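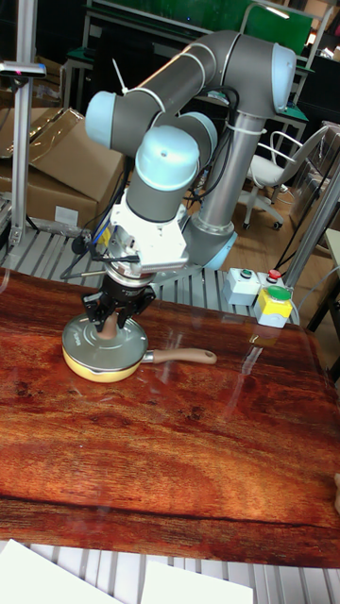

I meant to write in July, I really did, and then I said yes to painting the side wall of the old seed merchant's in Dodstead and that was the end of me as a person who writes things down. Hello again! I've missed this.

The wall is 44 feet long, which sounds perfectly reasonable when you're standing in somebody's kitchen with a mug of tea, and rather less so when you're at one end of it with a stick of chalk. Lenka Vondráček and I had drawn the whole thing up on squared paper (herons, allotment sheds, the viaduct at Coltwood, a great many cabbages) and we were terribly proud of our grid. Then we found that the pavement slopes. We'd measured up from the ground like a pair of fools, so by the time we reached the viaduct the trains were going noticeably downhill. Out came the damp sponges, and a borrowed spirit level, and we started again from the gutter.

After that it went beautifully for a bit. I love the blocking-in stage, when it's all big daft shapes and you can use a roller and sing. People stop and tell you what they think it is. One man was certain my heron was an umbrella and came back the next morning to say he'd thought about it and still believed it was an umbrella, so I've given it a longer neck.

The greens were the trouble. I'd mixed one large tub for the cabbages, a lovely dull bluish green that I was very pleased with, and ran out three cabbages from the end. Could I match it? I could not. I made something like pond, then something like toothpaste, and in the end Lenka said to make the last few a different variety altogether, so they're red ones now and I like them best of the lot.

The paint bill came to £195 in the end, brushes included, and I still have most of a tin of ochre if anyone local wants it. It's masonry paint, so don't go putting it on a canvas and blaming me.

We've the lettering left to do, and the varnish, and then I'm off to Grenosgate with my sketchbooks for a proper rest (I've been promised a room with a north window and a very good bakery downstairs). My shoulder needs it. I'll try to post the heron studies before I go, if I can find which bag they're in.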